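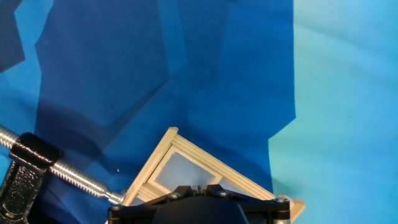

8th July, window chores, second bench

Right, notes while I still remember what I was thinking, because last time I left it till the morning and wrote two lines that made no sense to anyone (me included).

The question for the month is still whether the arm can do any part of window work that a person would be glad to hand over. Washing the glass, lifting a sash out for repair, holding a pane while the putty goes in, that sort of thing. Clenska want an answer they can put in front of people who look after old houses, and I keep telling them the answer will be "some of it, slowly". They don't love that.

We're on the small wooden window model for now. Pale strips, layered up at the edges so you get proper little steps like a real frame, frosted panes, mullions between. I'm very fond of it! It's also a pig to pick up. The stepped edge means the fingers meet one strip, think they've arrived and stop, and then the whole thing swings when you lift. A hand would feel that and shuffle up a bit. Ours doesn't shuffle.

Tried two grip settings on the Urno controller, 600 and 700 (its own units, don't ask me what they are in newtons, the manual talks about "effort" and leaves it there). At 600 it slips when the frame is tilted, fine when it's square on. At 700 it holds on the tilt too but I can hear the strips creak and I don't like it. So the right number is somewhere in between and probably depends on which side you come at it from, and that is exactly the sort of thing I was hoping not to have to write down as a rule.

The frosted panes are their own headache. The depth reading goes right through them on some approaches and stops short on others. On the blue it's better than it was on the bare bench in January, when half the readings were rubbish, but the creases in the dark blue throw shadows with hard edges and the Fistau software is quite happy to call a shadow an edge of something. I caught it twice trying to line up with a fold. If anyone has the patience to iron the stuff, be my guest. The paler sheet on the right gives far less trouble, it lies flatter.

Other thing to watch: the clamp. The screw sticks out into the space the wrist wants to use when it comes in from the left, and the rounded end of it sits very near the frame. Path planning doesn't know the clamp exists unless you tell it, and I'd forgotten to tell it. No harm done, I was on the stop button, but I've now put a box round it in the Fistau map with a generous margin. If you move the clamp, MOVE THE BOX. I'll stick a note on the bench as well.

So can a machine do the windows yet? My feeling tonight, for what it's worth: it can hold. Holding is a chore, ask anybody who has stood there with their arms up while somebody else hunts for the pins. If a person sets the frame in the grip and the arm just keeps it still at a decent angle, we're nearly there, and I'd use that myself at home. Picking up from any old position, not yet. Wiping the glass without leaning on it, a long way off, I think, though the Yazıcı pad might change my mind when it turns up (it's softer than ours and has a bit of give sideways).

I know the cheerful version of all this is the folding arm that does your laundry and your windows and makes the tea. I'd love one! But I can do this pick with my left hand while reading my post, and the arm needs the lights right, the backdrop right and me hovering. That's the honest state of it and I'd sooner Clenska heard it from us.

Log is up to entry 3,559 and saved in the usual folder. I've tagged the slips and the creaks separately so they can be pulled out without reading my comments, some of which are rude.

To do:
Try 700 with the rubber faces on, see if the creaking stops
Come in from the right, well away from the clamp
Square-on pick first, then tilt after the lift, in place of picking it tilted
Flatten the dark blue or swap it for more of the pale
Ask Urno what "effort" means
Chase the Yazıcı pad

Left the controller on charge. Tea towels are mine, please don't use them for grease.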